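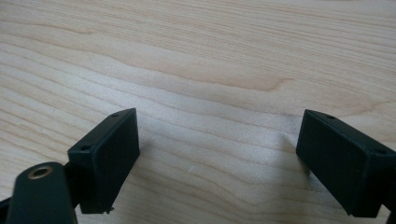

Fitting new finger pads on a hand-held gripper
Posted 19 February 2023 by Shirazi
Print this page | E-mail this page

I've been putting together a hand-held gripper on evenings and weekends (it goes by Rirkar in our house, long story), and the pads are the part I keep redoing. I'm on version 8 now and finally happy enough to write it up!

You'll need two printed pads, four small screws, a round file and a flat, hard table. Mine print in 144 minutes for the pair, black, flat face down on the bed.

1. Clean up the pads first. Look along the bottom edge for burrs — I always miss one — and shave them off with a sharp blade. A ragged lip will catch on paper and thin cloth and drive you nuts.

2. Run the file through the screw holes by hand. Two or three turns is plenty. I used a drill on version 5 and split the thing right down the side.

3. Check the bushings in the arms before you bolt anything on. The brass ring should sit level with the plastic and the arm should swing without any side play. If it wobbles, press in a new one now, when you can still get at it.

4. Start both screws on the left pad, then both on the right, and leave them all loose. Close the gripper gently so the faces find each other, then snug everything up a little at a time.

5. Open it all the way over the table and look straight down between the pads. They should lean in by the same amount. If one leans more, back off its screws and go again.

For a test I pick up a business card, then a coffee mug that weighs 358 grams. If the card slides out, I go back to step 4. Grippy tape for the faces is coming in March, once my order from Traltico shows up.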